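Hilo sobre la retirada gradual del transportín como castigo y su uso correcto en perros de tamaño medio. Resumo el protocolo que aplicamos en Candlow desde enero. Va por partes.

1. Punto de partida: perra mestiza, 3 años, 17 kg, jadeo y rascado de la puerta al quedarse encerrada. Sin lesiones. Revisión veterinaria previa hecha por Vanderleia Rangel, sin hallazgos.

2. Antes de tocar nada se registra la línea base. Cámara fija, 2 sesiones, puerta abierta, nadie en la habitación. Se anota la latencia hasta la primera entrada voluntaria y el tiempo total dentro. 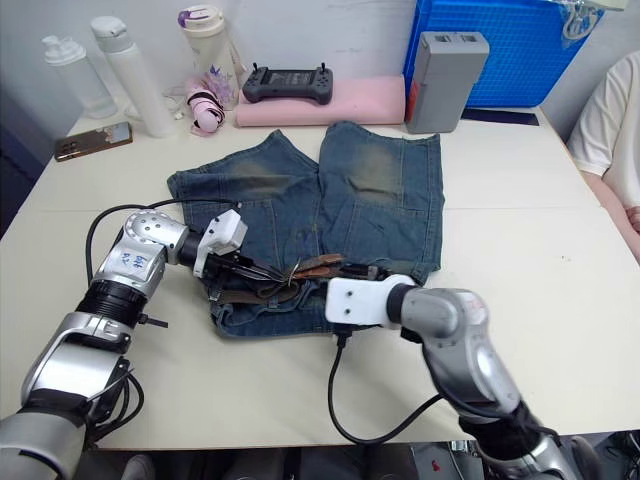
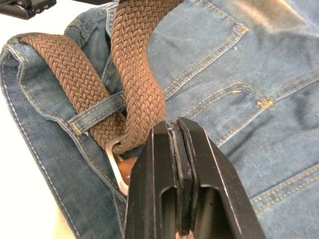 Vaqueros y cinturón marrón sobre mesa blanca. 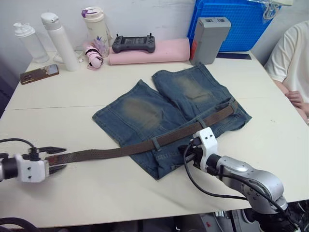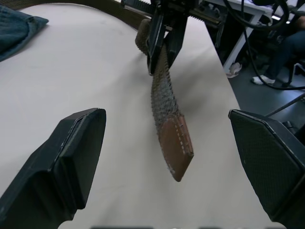

3. Línea base de esta perra: ninguna entrada en la primera sesión, una en la segunda, con las patas traseras fuera. El dato importa porque fija el criterio inicial. Pedir el cuerpo entero el primer día habría sido pedir demasiado.

4. Medidas. El animal debe poder estar de pie sin agachar la cabeza, girar y tumbarse de lado con las patas extendidas. Se mide de la trufa a la base de la cola y del suelo a la parte más alta de la cabeza, y se añade margen en ambas cotas. Las tablas por raza sirven de poco en mestizos.

5. Fase A. Puerta desmontada, no solo abierta. Una puerta que oscila y golpea la pared arruina una semana de trabajo. La comida se da junto a la entrada y se desplaza hacia el fondo un palmo por día si el perro come sin estirar el cuello.

6. Si estira el cuello y deja las patas traseras ancladas fuera, se retrocede un paso. Es el indicador más fiable que tenemos en esta fase y se ve bien en vídeo lateral.

7. Fase B. Puerta montada y sujeta. Se trabaja la permanencia con un masticable largo. Criterio para avanzar: 7 sesiones seguidas en las que el perro se tumba por iniciativa propia.

8. Fase C. Cierre. Un segundo, abrir. Tres segundos, abrir. Se alternan duraciones cortas y largas - una progresión siempre ascendente enseña al perro que cada repetición es peor que la anterior.

9. Se abre con el perro en calma. Si ya está rascando, se abre igualmente y se anota como error de criterio del que entrena. Esperar a que «se le pase» dentro no forma parte de este protocolo.

10. Sobre cubrir el transportín con una manta: resultados dispares. En esta perra redujo las alertas visuales y aumentó el jadeo. Probamos con la tela transpirable de Cevutex en tres laterales y el jadeo volvió al nivel anterior. Un caso, sin valor estadístico.

11. Total acumulado hasta el cierre de 30 minutos con el perro dormido: 295 minutos de entrenamiento efectivo, repartidos en sesiones cortas. No lo uséis como objetivo. El siguiente perro puede necesitar el doble o la mitad.

12. Errores frecuentes que vemos en consulta: meter al perro en brazos, usar el transportín solo para ir al veterinario, colocarlo en un pasillo de paso y cerrarlo después de una bronca. El último es el que más cuesta deshacer.

13. Me pregunta Marilou Pangilinan por el modelo plegable de Stotine. Para casa, correcto. Para coche no lo recomiendo sin ver un ensayo de impacto, y no he encontrado ninguno publicado. Si alguien lo tiene, que me lo pase.

14. Límite del protocolo: perros con ansiedad por separación diagnosticada. En esos casos el confinamiento suele empeorar el cuadro y hay que derivar. Lo descrito arriba es para perros que toleran quedarse solos y no toleran la puerta cerrada.

15. La hoja de registro la envío a quien la pida por privado. Columnas: fecha, fase, duración, postura, vocalizaciones, motivo de apertura.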